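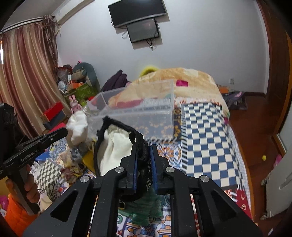

Figure 4.1 Soft goods and a clear plastic storage box on a bed.

Chapter 4
Sorting and Storing Soft Goods

In Chapter 3 you learned to fold flat items, such as sheets and towels. A flat item has edges and corners, so you always know where to begin. This chapter is on a more difficult group: bags, pouches, scarves, thick blankets, and other things which do not keep one shape. We call them soft goods. Most homes have many of them, and most homes keep them badly.

The bed is the usual work surface for this job. It is wide, it is at a good height for most adults, and cloth does not slide on it as it slides on a table. Its weak point is that everything already lying there mixes with the things you want to sort. A blanket pushed to the far end of the bed is out of the way. A long cloth left open along one side takes the space of three piles.

Before you put anything into a box, open every bag and look at the lining. A dark bag with a pale lining can look clean outside for years while the inside becomes gray. Pull the lining up with two fingers on each side of the rim and check the seam. In the household survey made for this course by Kuldeep Rathore, students examined 536 stored items in the town of Muslow. In 52 of them they found something forgotten inside, most often coins, hairpins, or a wet wipe that had dried hard. 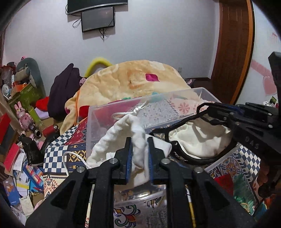
Bags with a drawstring need a little more care. Open the mouth fully, let the gathers spread, and lay the cord on the outside. If the cord stays inside, it catches on the next thing you take out. Then press the air from the bottom toward the mouth - slowly, with the flat hand - and close it only halfway. Cloth that is stored for a whole season should be able to breathe.

Clear boxes have one big advantage over cardboard: the owner can see the contents without lifting the lid. Frosted plastic shows only colors, but for bags and scarves the color is often enough. Ifeanyi Ogundipe, who taught the first version of this course at the Oyewole training center, asked his students to fill a box in 30 minutes and then find one named item in it in 60 seconds. Many could do the first task and failed the second.

Key words for this chapter: soft goods, lining, rim, drawstring, gather, fringe

4.1 Making the first piles

Start with size and leave color for later.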